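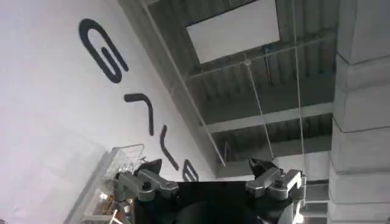

I have been promising a post on the robot since January and kept putting it off, mostly by writing about allotments instead. So, the robot! I get asked about it more than I get asked about anything else in my life, including my actual children, and I'm still so pleased with it that I'm probably a bad judge. Read on with that in mind.

For anyone new: I work in the wash room at Grarkthorpe, on the Trirnimside site. We look after workwear for small businesses that don't want to do it themselves, so kitchens, garages, a couple of dental practices, a pet groomer (never again, and yet every week). There are 18 of us across the site and I've been in the wash room longer than anybody except the kettle. We don't use the giant tunnel washers you see in hospital laundries. We run front-loaders, small loads, one customer to a drum, and that's the whole point of us. Your aprons never meet somebody else's overalls.

The snag with small loads is that you're forever bending. Open the door, crouch, reach in, pull, twist, basket. Over to the next one. On a busy day we handle up to 300 pieces, and almost every one of them has to be fetched out of a round hole at knee height by a person with knees. I had worked out years ago that I wasn't going to be able to do it until I retired, and I'd gone rather quiet about it.

Then the Bošković arrived. That's the name of the project and by now it's also what everyone calls the robot itself, usually shortened to Bosko. The Drallthorpe site had it first, and we'd heard all sorts from over there. It was brilliant. It was hopeless. It had eaten a tabard. I went across on the minibus one Friday to see for myself and came home talking so fast that I had to be told to take my coat off.

What got me was watching it feel for things. I'd pictured something like a car factory, all swinging and thumping. It's much more careful than that. It goes up to the drum, stops, seems to have a think, and then the arm slides in past the rubber ring quite slowly, as you would if you were getting a cat out from under a bed. When it misses, it comes back and tries again from a different side. I found I was leaning sideways to help it.

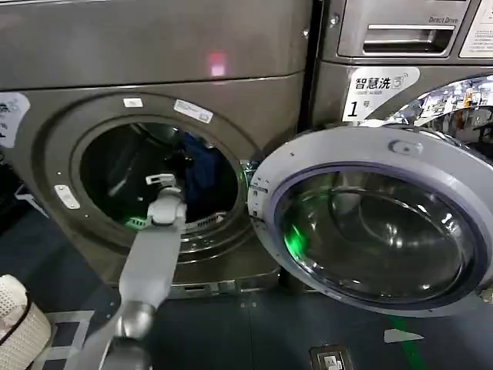 Bosko with an arm in the drum. The washer behind the open door is number 1.

So what has changed? I'll try to be fair, and I'll start with the good bits because I want to.

The bending has dropped enormously. We still do the machines ourselves when it's hectic, but the long steady part of the afternoon, when drums finish one after another and there's never a clear moment to sit down, is mostly Bosko's. I used to drive home with a rolled-up towel behind my back. The towel now lives in the boot with the jump leads. One of the women on the early shift had been thinking of going part-time over her shoulder and has decided to stay on full hours, and I can't tell you how glad I am, as she's the only one who can do the zip repairs properly.

The other change I didn't see coming at all. With fewer hours spent emptying drums we've got time to look at the clothes! It sounds a silly thing for a laundry to say. But before, you'd spot a split seam at the folding table with another load already waiting, and you'd put it to one side and hope. Now we have a mending bench that's in use every day, and we ring customers about things. A garage had the same cuff going on every pair of overalls, and we suggested a different cut, and they took it. I made that phone call. I had never in my working life phoned a customer before and my voice went up about an octave, but I've done plenty since and I've got quite chatty.

We've also been taught to look after it, or at least the everyday part. Wiping down, checking the fingertips, setting it off, stopping it, telling it which machine is which. The numbers on the washers turned out to matter more than I'd ever have guessed. For years we said "the one by the pillar" or "the squeaky one", and we've all had to learn to say the number. I still get it wrong when I'm tired. The labels on the fronts are in Chinese, and the training notes include a little sheet of what they mean, so I can now read the character for "number" and I'm insufferable about it.

Now the less good bits.

It's slow. I timed it, on the quiet, with the oven timer from the staff kitchen. A full mixed load took it 11 minutes to clear, and I can do the same drum in 2 without putting my tea down. That's fine when the machines are staggered and nothing is waiting. It's maddening when the van is early. We had a few weeks of people standing there with their arms folded, watching it pat about for the last sock, and then somebody would stop it and do the thing by hand. We've more or less agreed a way round that, where Bosko gets the steady loads and we take the urgent ones, but it took some arguing, and the supervisor had to write it on the whiteboard before it stuck.

Dark clothes at the back of a drum give it trouble. So do straps. Anything with long apron ties goes in a net bag first, which is a new job for whoever is loading, and the bagging does eat some of the time we've saved. I'd like the people who do the sums to include that. I've said so, twice, in the box on the feedback form that's too small to write in.

And then there's the worry. I don't want to skate over it, because I was there for the meeting when we were first told, and it was a very silent room. We had a letter saying no posts would go on account of the project, and so far that's been true. Two people left last year for other reasons and one of them has been replaced. You can read that either way, and in our tea room people do. My own feeling is that they'd struggled to fill that wash room job for ages because it hurt to do, and a job that hurts less is one more people might want. But I'm in my fifties with a long contract. The lad who started in the autumn asked me if there'd be a wash room for him to work in when he's my age, and I didn't have an answer, so I said I'd ask. I did ask. They said they'd come back to me.

What I would say to anyone whose workplace is about to get one of these is to be in the room when it's set up. Do go, even if it's your day off. The engineers were lovely and very keen and they had never emptied a washing machine full of chef's whites in their lives. They'd got the baskets on the wrong side. Nobody had mentioned that wet trousers wind themselves round each other, so a pull on one leg brings three pairs. I stood there and talked for a whole morning and they wrote it all down, and when they next came back it did something different with trousers. I went home and told everybody. I've told the postman.

There's another side to that, mind. Some of what I know is in Bosko now, and I wasn't paid any extra for the morning. I don't feel cross about it, but my sister thinks I should, and she's usually a few months ahead of me on things like this. The union rep is looking into whether helping to train it ought to count towards our grading. I'll report back when I hear.

We're meant to be getting a change to the fingertips next, something grippier for the thin nylon tunics, which at the moment slither out and land half over the rim. I've asked to be on shift for it. If any of you work with something similar — hotels, hospitals, a launderette even — please tell me in the comments how you manage apron strings, as the net bags are driving us round the bend and we're down to the ones with broken zips.

Allotment news next time. The broad beans are up.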